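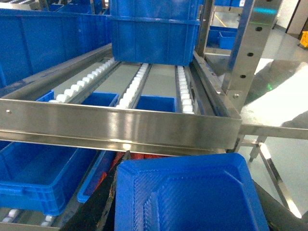 I've had the Leretti gravity rack in the packing room for eight months now and I keep being asked whether it was worth the money, so I'm finally writing it up. Short version: yes, mostly, with a couple of moans.

First, what I do. I run a small veg and dry goods box scheme, and everything moves in blue plastic crates. We used to keep the full ones on flat shelving, and if you've ever tried dragging a crate of carrots off the back of a deep shelf at six in the morning you'll know why I went shopping. With a flow rack you load at the back, the crates roll down to the front on their own, and the oldest one is always the next one you pick up. No more finding a forgotten crate of beetroot in the far corner (the smell of that one stayed with me until December).

I looked at a Pralley as well. It was cheaper, but painted, and I'd had enough of painted shelving going rusty at the joints in a room that gets hosed down. The Leretti is stainless steel, so I paid extra and sulked for a bit. I bought through Ziltemden, who were helpful on the phone and hopeless at email.

It came flat in more boxes than I was expecting and took two of us 10 hours to put up, including lunch and one long argument about which way round the uprights go. Everything bolts together, the holes lined up, and nothing had to be persuaded with a mallet. The instructions are all drawings, no words, and the drawings are tiny! Do yourself a favour and blow them up on a photocopier. Lay out all the rails on the floor before you start, too, as the left and right ones look the same until you've fitted the wrong one.

Now the good bit, the rollers. They're little white plastic wheels set in metal channels, and they're lovely. A full crate just goes. Half-full ones go too, though a very light crate sometimes hangs about halfway and wants a nudge. I found that dropping the front of the shelf by one hole sorted most of that out, but then the heavy crates arrived at the front bar with a right old clonk, so I put it back up again and now I nudge. The bar itself is solid and shows no sign of bending. It does show every single fingerprint, and if you're the sort of person who minds that, buy a lot of cloths.

Crate size matters more than the brochure lets on. Our big deep ones sit across two lanes and run perfectly straight. The small bins we use for garlic and herbs are a pain up there, they want to turn sideways, so those live elsewhere now. Measure your crates before ordering, across the bottom and not across the rim. I measured the rim. Don't ask.

Cleaning is a mixed bag. The flat steel between the lanes wipes down in seconds. The wheels collect onion skin like you wouldn't believe, and the only thing I've found that shifts it is a stiff bottle brush, worked along each lane while muttering. I do it every couple of weeks and it's my least favourite job in the building.

One wheel has cracked so far. A bag of ten spares from Šindelář cost me over £8 with postage, which felt steep for something the size of a biscuit, but they clipped straight in and have been fine.

Would I buy it again? I would, and I'm saving for a second one to go along the far wall. I'd give it four stars, with the missing one for those instructions and the onion skin.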